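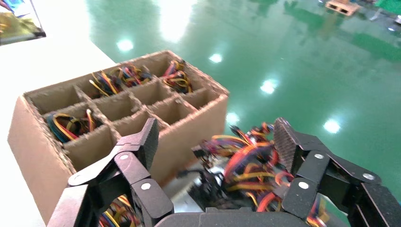

How Do You Teach a Robot to Pack Wires?

A robot hand can hold a bundle of wires between two black fingers. Each finger has a rough pad at the tip for gripping. Wires are hard for robots, though. A block keeps its shape when you pick it up. A bundle of wires bends, flops and tangles, and it looks a little different every time.

So how does the robot learn what to do with it? A person shows it.

Two ways to show a robot

The first way is by hand. The teacher takes hold of the robot's arm and moves it through the job, a bit like helping a small child hold a pencil. The robot keeps a record of how each joint moved.

The second way is by remote control. The teacher stands a few steps away and moves a controller. When the teacher's hand goes left, the robot's hand goes left. When the teacher squeezes, the robot's fingers close.

Antigoni Lazaridis teaches robots at a company called Cekton. She uses remote control for wires. "I have to watch the loops," she says. "If one hangs down too far, it catches on the cardboard."

The box with eight spaces

A cardboard box can be split into small spaces with cardboard walls. The one in the picture has two rows of four. Four of the spaces have wires in them, and the other four look empty. Each wire bundle has several colors, such as orange, yellow, blue and black.

To put a bundle in a space, the teacher has to do these things:

Move the open fingers over the wires.
Close them gently.
Lift the bundle higher than the cardboard walls.
Move it over an empty space.
Lower it and open the fingers.

Again and again

Once is not enough. Antigoni and her teammate Ilango Pinto recorded 402 turns in February. Some were slow, and some went wrong. They kept a few of the wrong ones if the teacher fixed the mistake – a robot needs to learn that too.

A computer then studies all the turns and looks for what they share. After that, the robot tries the job without a teacher moving it. If it keeps getting stuck in one spot, Ilango picks up the controller and records more turns for that part.

Words to know

Gripper: the part of a robot that holds things.
Joint: a place where a robot's arm or finger bends.
Harness: a set of wires bundled together.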